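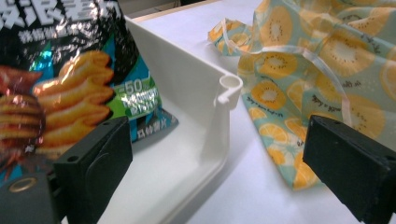
Nenirus: Packing a Shared Tray
Final report, Household Objects studio, summer session
Shirley Lemieux and Jelle Van Rooij
July 2025

1. What we set out to do

Shared kitchen, Zelolside residence, second floor. One table, one shelf over it, too many things. People leave food out, people leave cloth stuff out, everything ends up in a heap by dinner. The studio assignment was to pick a small household job and study it properly, so we picked this one. How do you get a mixed pile off a table and into a tray so that the next person can find their stuff and nothing gets crushed?

The mixed part matters. There's plenty of advice about folding, and plenty about pantry shelves. We found very little on what to do when it's a bag of chips and a piece of fabric and both have to go in the same place. But that's what the table looks like most days.

We named the project Nenirus. No meaning, Jelle had it as a folder name and it stuck.

2. Things we used

White table, smooth top. White plastic tray with straight sides. Chips in a crinkly bag, black and teal, Chinese writing across the top and ridged chips on the front, green patch on the right side with -50 on it. Citrus fabric, pale aqua with yellow and orange slices all over.

We stuck with the same things the whole way through. First plan was to use whatever happened to be in the kitchen that day but then you can't compare anything, Monday's pile is all mugs and the next one is all oven gloves. Shirley argued for a fixed set and she was right.

Choice of objects: we wanted one thing that holds air and breaks if you press on it, one thing that has no shape of its own, and a container with a hard edge. That's pretty much the whole problem in a small kit.

3. How we ran it

14 packing rounds over the session. Same start every time: tray on the table, chips next to it, fabric dropped from elbow height so it landed however it landed. No smoothing it out first. Then one of us packed and the other wrote down what happened, what went in first, how many times something got taken back out again, where the hands went.

6 residents did a round each. The remaining rounds were us. We know that's lopsided. Residents were told "put this away" and nothing else. We didn't say fold. We didn't say which goes first. A couple of them asked if they were allowed to eat the chips (no, sorry, we needed the bag full).

After each round the tray went up on the shelf and came back down once. If something slid out or had to be caught we marked it.

Notes were on paper, typed up the same evening. Mostly the same evening.

4. What happened with the chips

Almost everyone goes for the chip bag first. It's the thing with a clear shape, you know where to hold it. Top corner, usually, pinched between finger and thumb, then lifted and swung over the side of the tray. Works fine. The trouble starts once it's in, because the bag is puffy and slippery and won't lie where you put it. It leans on the tray wall and slides down. Two residents propped it upright against the side and let go and it fell over both times.

Laid flat it's stable but takes up the floor of the tray, so the fabric has to go on top, and then you can't see what's underneath. One resident came back later and asked where the chips went. They were under the fabric. That one round pretty much decided section 6 for us.

Holding by the corner was also better for the chips than grabbing the middle. Grab the middle and you hear it. We didn't open the bag and count broken ones, we only had the one bag and we wanted it to last. So the crushing part of this report is based on sound, which is weak, and we say so again in the limits.

One more thing, the shiny film. Under the kitchen light it glares and you lose the edge of the bag a little when you reach for it quickly. Minor. Jelle thinks it explains a couple of missed grabs, Shirley thinks those were just people rushing.

5. What happened with the fabric

This was the slow part. Every single round, the fabric took longer than the chips, and most of that time was spent finding an edge. It lands in big soft folds and from above there's no telling where it starts.

Three ways people dealt with it. The scoop: both hands under, lift, dump. Fast and ugly. The pinch and lift: take any fold near the middle, pull straight up, let the rest hang, lower it in. Also fast, and tidier than we expected. And then the full fold, where you stop and spread the whole thing on the table and do it properly, which looks great but needs clear table space and in a real kitchen you don't have that. 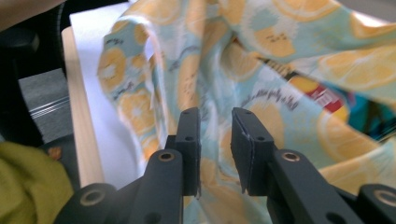 The pinch and lift is the one we ended up liking. You need a fold that stands up a bit from the table so there's something to close on. Too shallow and you only get the top layer and it slips, too deep and you take a fistful and drag the table with your knuckles. A finger's width of cloth seemed right for most people. Shirley practiced it and by the end she could set it down in the tray with hardly any hanging over the side.

The print is busy, and it helped more than it hurt. When a slice is cut in half by a fold you can see straight away that there's a fold there. Jelle wanted to test a plain cloth next to it to check this, we ran out of session. Somebody should do that, it's a cheap thing to try. A plain white one on the white table would be the hard version.

Catching: the tray has a little molded loop at the upper corner of the wall, sort of a short tube with a tab under it. If cloth comes down over that corner you have to nudge it off by hand. After that we told ourselves to come in over the long side and keep clear of the corner. Residents weren't told.

6. What we recomend

Fabric first, chips second. It's the reverse of what people do on their own. With the cloth in the bottom the chip bag has something soft to sit in and it stops sliding, and it stays on top where it can be seen. We only worked this out halfway through, so the later rounds lean that way and the early ones don't.

Steps, the way we wrote them on the card for the kitchen:

Tray flat on the table, close to the pile.
Find a fold that stands up. Pinch it.
Lift straight up until the rest clears the table.
Lower into the tray over the long side, away from the corner loop.
Push it down lightly in the middle so it makes a dip.
Chip bag by a top corner, lay it in the dip, picture side up.
Shelf.

Card went up by the sink first and got splashed. Second copy is on the inside of the cupboard door.

7. Does it hold up in the kitchen

Partly. The week after our last round we left the tray and the card out and checked in the evenings. The tray got used. The order didn't, people still put food in first, and we don't think a card is going to change that. What did change is that cloth things stopped getting left on the table, they went in the tray in some form. For a shared kitchen that's most of what anyone wanted.

The other kitchen, on the Bošković side, asked for a tray too. They've got deeper shelves over there so the whole thing may work differently. Haven't been back to look.

We also weighed up getting a divided bin from Vandora, the store down the hill, with a wall down the middle. Would fix the visibility problem. Wouldn't help with the cloth at all, you'd have half the space to lower it into. Dropped the idea.

8. Limits

One bag of chips. One piece of fabric. One tray. Residents went once each so there's no learning in their rounds, while ours are full of it, by the end we were packing that tray in our sleep. The fabric never landed the same way twice which is realistic but makes the rounds hard to compare. Crushing judged by ear. Times were written down by the person watching, using a phone clock, and we've left them out of the report since some of the early sheets don't say when the clock was started.

Also the height of the table. Shirley is a good bit shorter than Jelle and lifting straight up is easier for him. We should of tried it with a lower table, or a step.

9. Who did what

Shirley: setup, most of the packing rounds, section 5, the card. Jelle: notes, resident rounds, sections 3 and 4, typing. Section 6 was written together, with arguing.

Raw sheets are in the studio drawer, number 1542, bottom of the stack, in the blue folder. Please put them back in order, the round numbers are only on the first page of each.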